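Stain guard on fabric chairs – worth paying for?

saltbush_kel
Looking at a couple of Evlow chairs in a brown fabric and the shop wants an extra 50 dollars a chair for a spray they call Grurine. Supposedly lasts 4 years. I reckon it's a can of something from the hardware store with a nicer label. Anyone paid for it and been glad?

drastden_dave
Paid for it on a lounge. Coffee went straight in, same as it would have without. The warranty only covered spills reported within 2 days, and only if you hadn't touched them first. Who leaves coffee sitting there?

mopbucket
Disagree a bit. Ours had the treatment and red wine beaded up long enough for me to grab a towel. Not saying it's magic, but it did something.

drastden_dave
Or the fabric did that by itself. Did you try it on an untreated bit?

mopbucket
No, I didn't pour wine on the other end of my couch to check.

tile_and_error
I'd worry more about colour than sprays. A mid brown hides most things anyway. Tiled floor in the first one, brown chair in the second:

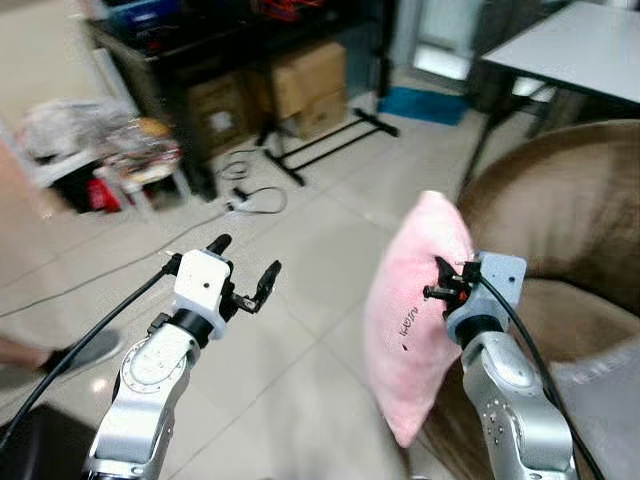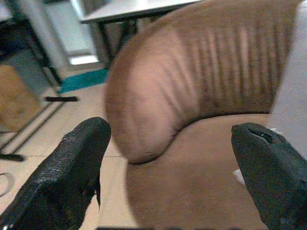 With a tan or brown like that I'd skip the treatment and put the money towards a decent fabric cleaner. Pale grey or cream, maybe a different answer. Suede-type stuff is its own headache – water alone can leave a ring on it.

saltbush_kel
Fair. Salesman said Feyisa make the spray and it's been "independently tested". Asked who by and he went to find a brochure. Still waiting on the brochure.

mopbucket
Ask for a swatch, treated and untreated. If they won't give you both, there's your answer.

saltbush_kel
Will do. Might go back in May when they have the sale on.

drastden_dave
Bring coffee.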